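29 July 2023 — bench notes, Lutus handheld gripper kit (on loan from Brudis)

Third session with the Lutus pair and I'm still grinning. Petro had the table clear and the cables plugged in before I'd finished my tea, so we got straight to the soap dish task, the one Kelly wanted in the review because small smooth things are where the old Fröhlich set let us down.

Quick setup notes. One cable per hand, both run off the front of the table towards you. Let them hang. I tried clipping mine to my belt last time and it tugged on every reach. Calibration is a single button and a slow wave, lovely!

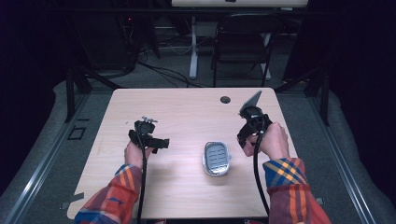

Both hands on, dish between them.

Balance is the thing I keep coming back to. You hold them upright and after a few minutes you stop thinking about your wrists (I could not say that of the Zuletti demo unit we had in April). Brudis quote 289 g per hand without the cable; our scales said 323 with it, so take that as you like. The finger pads are soft and dark and they do pick up dust, so wipe them between sessions — a damp cloth is enough, no solvent.

For the soap itself, go in with the fingers wide and close late. I was closing early out of habit and nudging the dish along. Once I waited, it all felt much more natural. We logged 71 takes before lunch and the software didn't drop a single one, which made my morning. 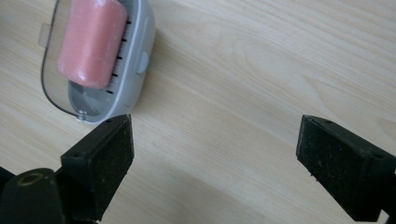 Indrek Ozoliņš reckons the pads will be the first thing to go. He wants a spare set in the price before we sign anything, and he'd like to see them after 1000 closes on something rougher than soap.

Fair enough, I've written to Brudis about spares. Still to do: left-handed user (Cauã has offered), longer cables, and export to our own format, which Érica is looking at. Loan unit stays on the rig until she's done, please don't pack it away.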